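3.2 Trays and serving ware in the ward kitchens

The two hospitals differed in how food reached the patient. At Hekcombe, meals were plated in a central kitchen and sent up in heated trolleys, while at Hullness each ward had a small kitchen where a member of staff served from bulk containers. Earlier work on hospital meals has mostly compared these two systems by cost and by the weight of food thrown away. We were more interested in the tray itself, which both systems share and which has had little attention in its own right.

Staff at Hekcombe described the tray as the unit by which their work was organised. A trolley was full when its slots were full, and a late admission meant finding a slot. Several of the people we spoke to said "trays" when they meant patients, and corrected themselves when they noticed. At Hullness the word was used less often. Ward staff there spoke of bays and beds, and some patients who could sit at the day-room table ate without a tray at all.

Patients' views of the tray were more mixed than we had expected from the pilot interviews. Older patients in particular remarked on its size. A full tray with a main course, a pudding, a drink and a cutlery pack left little room to move anything, and people with weak grip or one working hand found it hard to open packets without pushing something over the side. One woman on the stroke ward at Hekcombe ate her pudding first at every meal in order to clear a space. Staff had noticed the order in which she ate and had recorded it as a preference.

Colour came up less often, but when it did the remarks were firm. Both hospitals used coloured trays to mark patients who needed help with eating, though the codes did not match. At Hekcombe, red meant full assistance. At Hullness, red meant that a food record had to be kept, and help with eating was shown by a magnet on the board above the bed. Agency staff who worked at both sites told us they checked with the nurse in charge whatever the tray looked like — a sensible habit, but one that takes away most of the purpose of the code. Similar confusion was reported by Talpur and Wieczorek in their study of the Sarnis hospitals, where four neighbouring wards had three different schemes.

Plain trays without a coded meaning made up most of the stock at both sites. They were bought in batches over several years and were of mixed age and maker. The Kurek survey of catering equipment treats a tray as having a working life of 2,000 washes, but neither kitchen kept a record of washes and trays were withdrawn only when somebody judged them to be unfit. The grounds for withdrawal were cracks, warping and stains. Surface wear was not treated as a fault. Light scratching of the kind seen in Figure 4 was regarded by kitchen staff as normal, and most said they would stop noticing it after a few weeks in the job.

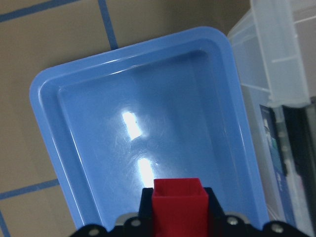

Figure 4. Light blue plastic tray with raised rim and stepped inner ledge. Fine scratches and scuff marks are visible on the flat base.

Patients did notice it. Of the 88 patients interviewed, 15 raised the condition of the tray without being asked, and most of these linked it to cleanliness. Two said they had wiped the tray with a napkin before eating. The kitchen supervisors at both sites were surprised by this and pointed out that every tray went through the dishwasher after each meal. We have no reason to doubt them, and we did not test the trays for bacteria. What matters for the present argument is that a worn surface was read by some patients as a dirty one, and that this reading affected how they felt about the food placed on it.

Ekanayake and Lehtinen make a related point about bed linen, where faint marks that survive washing are accepted by laundry staff and disliked by patients. They suggest that staff and patients be asked to judge the same items side by side. We did not do this, but it would be a simple addition to any further study of the meal service. Section 3.3 turns to the timing of meals and the effect of ward rounds on the breakfast period.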